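Dry erase boards, chalkboards and other things you write on – cleaning and keeping

Quick page this time, the kids are out till 4 and I want this up before then. Got a pile of questions after the fridge calendar post so I'm putting everything in one place. Skip to the bit you need.

Everyday wiping

Dry felt eraser or an old cotton sock. Microfiber is better if you have it. Wipe top to bottom, not round and round, circles just move the dust about. Shake the cloth outside. Wash it when it goes gray, no fabric softener, softener leaves a film and then the marker beads up and you blame the marker.

Once a week a proper wet wipe. Warm water, one drop of dish soap, wring the cloth nearly dry. Then dry it straight away with a second cloth. Don't let water sit along the border.

Old marker that won't budge

Try in this order, stop when it works:

Scribble over the old line with a fresh dry erase marker, count to five, wipe. Sounds daft. Works on most of it, the new ink loosens the old.

Rubbing alcohol on a cotton ball. Small patch first. Window open.

Hand sanitizer, the plain gel kind. Same idea, slower to dry so it gets longer to work. Good for when somebody used a permanent marker (my kitchen board, August, the entire grocery list).

Toothpaste or baking soda paste – last resort. They scratch. A scratched board ghosts forever after that, so only if you were about to throw it out anyway.

No steel wool, no green scrubby side, no bleach. I ruined a nice one with the green side in our first place in Dunport and it never wiped clean again.

Ghosting

That's the gray shadow that stays after wiping. Mostly from leaving stuff up too long. Month planner people, I mean you. Clean the whole board when the month changes, even the lines you're going to write again in the same place. If the shadow is all over, alcohol first, then the soap water, then dry, then leave it overnight before you write on it.

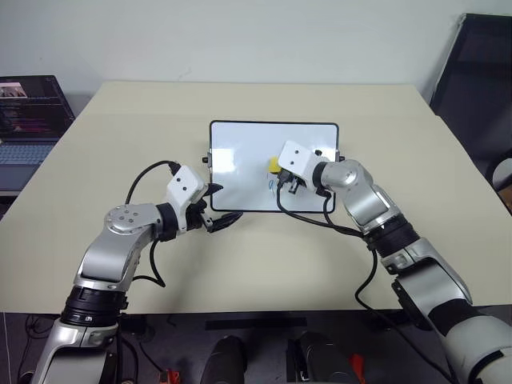

Cheap markers ghost worse, in my experience red is the worst of the lot and black is the easiest. Store them lying flat, or tip down if they have to stand in a cup. Tip up and the ink sinks away and you get that scratchy pale line. If a tip has gone dry, cap it and leave it tip down overnight. Sometimes it comes back. Sometimes not, bin it.

Caps. Listen for the click. I write this on every page and I still found two open ones in the drawer this morning.

Chalkboards

New one needs seasoning. Lay a stick of chalk on its side, rub over the entire surface, wipe off dry. Do it twice. Otherwise the first thing you write stays there as a shadow.

Damp cloth for cleaning, then a little white vinegar in water every so often. Half a cup to a quart is plenty. Chalk markers are a differnt animal, check they come off a corner first. On painted boards they often don't.

Chalkboard paint on a pantry door: sand lightly between coats, 200 grit or thereabouts finer is fine, and wait three days before you chalk it. I waited one. Had to redo it.

Cork boards

Vacuum with the brush end. Don't soak. Crumbly spots, rub in a bit of white glue thinned with water and let it set. Pin holes close up some if you hold a damp cloth on them for a minute. Not perfect, but better.

Glass

Easiest of all. Any window cleaner. Vinegar and water does the same job for pennies. Only gripe is the glare, so hang it across from a wall and not across from a window.

Hanging them up

Sticky strips are ok for small light boards. Clean the wall with alcohol first, let it dry, press for 30 seconds, then WAIT an hour before hanging anything. Skip the hour and it's on the floor by bedtime. Anything heavy gets screws in a stud, please.

Magnets – glass boards need the strong little ones, ordinary fridge magnets slide right down. Some cheap white boards don't take magnets at all. Test in the store with one off your keyring.

Height: put it where the shortest person who has to use it can reach the middle. Ours was at my eye level for a year and only I ever wrote on it.

Getting marker off other stuff

Painted wall – soap water, then a melamine sponge, go gently or you get a shiny patch.

Cotton shirt – alcohol from the back with a paper towel underneath, blot, keep moving to a clean bit of towel, then wash cold. Check before it goes in the dryer, the heat sets it.

Wood table – try a dab of alcohol somewhere hidden. It can lift the finish. If it does, stop and go with plain soap and patience.

Skin – soap, or just wait a day or two.

Next page is drawer liners, half written already. Same place as always, under Kitchen.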